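Last updated: July
7 comments

Section 4. Setting Up the Zutanen Table

You have assembled the legs, tightened the bolts and, we trust, found the bolt that rolled under the radiator. What remains is getting the top ready to use.

4.1 Clearing and cleaning

1. Take everything off the top. The mail counts as everything.
2. Wipe with a damp cloth, working from the far edge toward you.
3. Dry with a second cloth. Your sleeve is not a second cloth.
4. Leave the top alone for 40 minutes. If you must put something on it, see 4.2.

CAUTION: No scouring powder. The matte finish will turn shiny wherever you scrub, and it will stay shiny in exactly the shape of your enthusiasm.

4.2 Small round items

Caps, lids, pucks and rubber discs are welcome on the table once it has dried. Set them down flat, well in from the edge, and lift them when you want them somewhere else. Sliding is how the scratches on our showroom model in Stetcombe came about, all 292 of them.

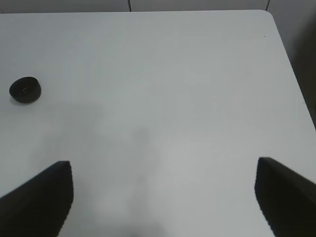 Piyumi Karunaratne wrote in to say that lifting is fine advice for people who live alone, and that in her house anything round gets flicked across the table before breakfast. She would like a finish that can take it. So would we. Until then, a cloth under the game will spare the top, and a raised edge made of rolled towels will spare the floor.

NOTE: Black rubber can leave a gray ring if it sits in one spot for weeks. Move it every Friday, or whenever you remember that you own it.

4.3 Checking for level

1. Stand a round cap on its rim in the middle of the top.
2. Let go.
3. If it rolls, turn the foot at the low corner a quarter turn counterclockwise and go back to step 1.
4. If it falls over, try again with a thicker cap before declaring victory.

Do not correct a slope with folded cardboard. The feet adjust, and we went to some trouble over them.

Shared 200 times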